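1/ Our reading group at Kurkbridge has finished its weeks on prayer. The question that kept returning was why we ask at all, if God already knows.

2/ My own answer is short. Asking is part of trusting. A child asks for bread in a house where there is always bread.

3/ Psalm 100 is seven days' reading for us next. One psalm, read daily, out loud if you can. It takes a minute or two. 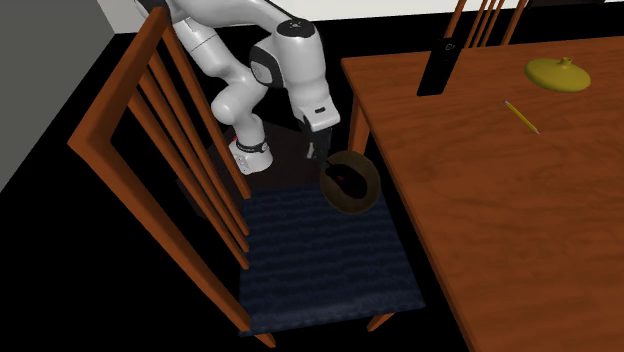 4/ Grace before meals is the prayer most of us learned first and dropped first. I stopped in June and missed it by autumn. You don't need a laid table for it. A bowl on the seat of a chair will do, and the words are the same.

5/ We start again after the holidays. Bring any translation.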